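Nostilthorpe Toy and Crockery Swap: the gallery

Everything left over by closing time went on the big table with the brown cloth, which Zamfira Surdu ironed, up to a point. Prices are in pence and open to insult.
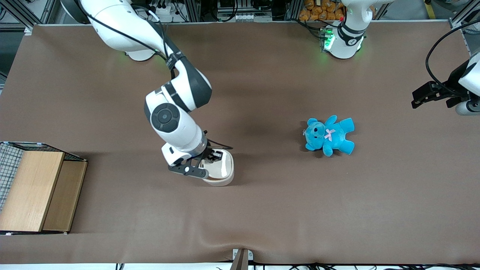
Lot 80: turquoise bear with pink bow, lying down. Small white bowl sold separately.

The bear is up for 200, the bowl for rather less. Offers to Horațiu Barbu, who has a soft spot for bears and won't haggle on this one.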